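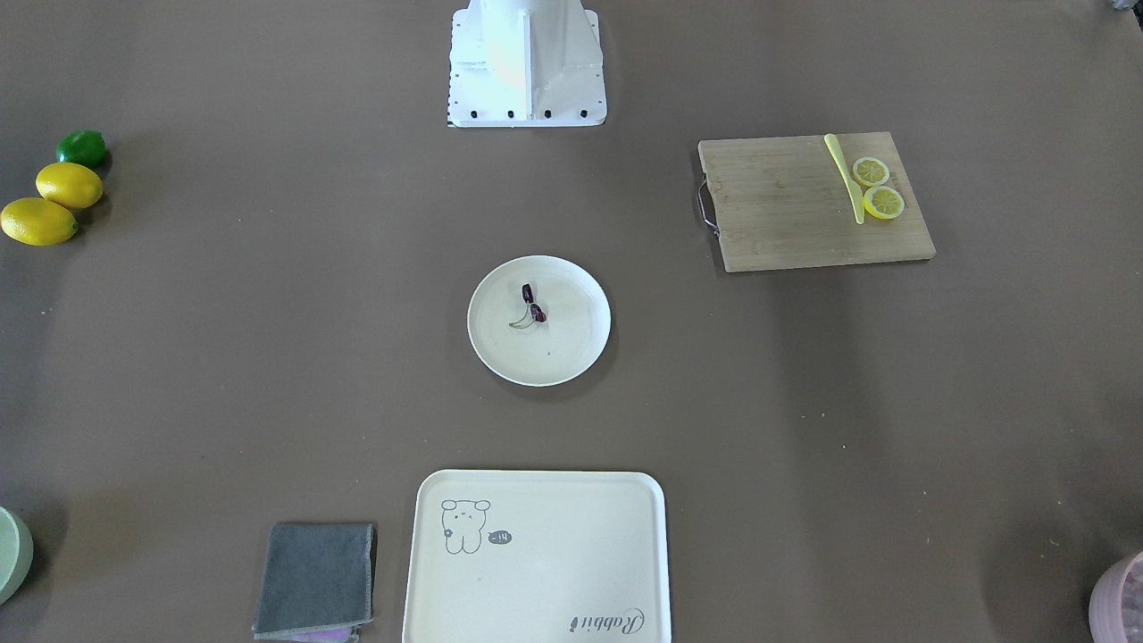

Lemon and salt will take the onion smell out of any wooden cutting board, according to my sister, and if it didn't work for me then I must have been holding the lemon wrong.

So that's where I am. The board is maple, from Shokri, 38 dollars, and I've had it since June. I use it for everything except raw chicken. For the first couple of months it smelled like wood, which I thought was a nice touch. Now it smells like onion. I cut an apple on it last night and ate what I can only call an onion with the texture of an apple.

What I've tried:

Coarse salt and half a lemon, scrubbed with the grain, left 7 minutes, rinsed. It smelled like lemon that evening and onion by breakfast.

White vinegar. Now the kitchen smelled too.

Plidix dish soap and very hot water, which my sister says I should never have done to wood. She told me this afterward.

The board also feels fuzzy when it's clean, like a peach that has given up. Is the smell in the wood for good? Do I sand it, oil it, or start using it as a plant stand? I have a bottle of Drotance board oil that came free with the board and I haven't opened it, in case that's relevant. I suspect it's relevant.

Asked in Kitchen & Cleaning on the Lodlow help boards
3 answers

Answer marked helpful by 40 people

It's relevant. Open the bottle – but not yet.

A board that has never been oiled is thirsty, and it will drink whatever you put on it. You've been giving it onion juice for months. The fuzz is raised grain, it happens to bare wood that gets wet over and over, and your hot water sped it along. None of this is fatal. I've brought back worse from yard sales.

Start by sanding. Use 120 grit and go along the grain until the fuzz is gone, then wipe the board with a damp cloth and let it dry. The fuzz will come back a little. This is normal and a bit insulting. Sand again with 220. Do both faces even if you only cut on one, or it may start to cup, and then you'll be back here asking why your board rocks.

If it still smells after sanding, make a paste of baking soda and water, spread it on, leave it overnight, scrape it off and rinse with cool water. Stand the board on edge to dry, not flat on the counter. Give it 2 full days. I know it looks dry after an hour. It's lying.

Now the oil. Put on much more than seems reasonable, let it sit overnight, wipe off what's left and do it again the next night. After that once a month, or whenever water stops beading up on it. I haven't used Drotance, so read the label and make sure it says food safe. Plain mineral oil from the drugstore is fine too. Please don't use olive oil. It goes rancid and you'll miss the onion.

Dish soap is fine, by the way. Tell your sister. Soaking and the dishwasher are what ruin wood, so wash it fast, rinse it, and dry it with a towel.

Comment from the asker: Sanded it this weekend. The sanding dust smelled so strongly of onion that I got hungry. Paste is on now.

Comment from the asker: Paste off, two coats of oil on. If I put my nose right against it there is still something there, but I have decided to stop putting my nose right against it.

Second answer

Lemon does work, at least for me, but I do it right after cutting the onion, before the juice has had time to settle in. Doing it months later is like putting on sunscreen in November. Also rinse the board with COLD water first. I don't know why cold, my mother did it and her boards never smelled of anything.

The other thing is to wet the board before you start chopping. Just a quick pass under the tap and shake it off. I think the wood fills up with water and there's less room for onion. Might be nonsense. I've done it for years and it costs nothing.

Or flip it over! One side for onion and garlic, the other for fruit and bread. I burned a small O in the corner of mine with a soldering iron so I'd remember which was which. Then my husband asked if O was for onion or orange, so maybe plan that part better than I did.

Third answer

get a plastic one

Comment: I had a plastic one. It smelled like onion AND it was orange from carrots.

Comment: ok get two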